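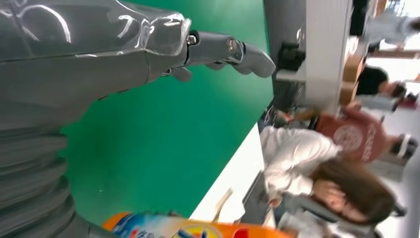 Friday, after lunch

Green cloth is up behind the white table, finally. I've been wanting it there all week, and it took maybe ten minutes once I stopped looking for the "proper" one and used the piece from the Cronin shelf. It still has a few wrinkles in it. I went over it with my hands and then gave up (the iron is at Clollbridge and I'm not driving over for that). Please lint-roll it before you start anything, there are specks all over and they show up like crazy against the green!

Things I want to remember about the table:

The cloth wants to creep toward the window side. Two strips of tape underneath held it until 11 and then one let go. I've ordered the wider tape from Trustcombe, order 1759, should be here before the December break.

Leave a bare strip of white along the side where people sit. I had the cloth going all the way over at first and it was miserable to write on — pen goes right through the paper. Much nicer now, you get somewhere to put your elbows and your notes.

The little wooden stick on the table is staying. I know it looks like trash. I use it for poking the cloth flat at the corners so I don't get fingerprints on it, and I already lost one this month to somebody's tidying.

Orange container: label toward the middle of the table when you put it back, please. Rigoberto Cusi and I went back and forth on whether something that bright belongs near the green at all. He says it fights with everything else, I say that's why it's easy to find. We left it for now and he's going to bring in something duller on his next trip.

Supplies budget for the Zesstead work is 2000 for the whole stretch, and I've hardly touched it, so if you want a second piece of green, say so now. I'd go for a heavier one. This one folds if you look at it wrong.

Also moved the office chairs in closer so you can reach the table without standing up. Better for my back already. If the seat's too low for you just crank it up, I don't care what height I find it at.

Still to do: tape, lint roller refills, ask about the iron.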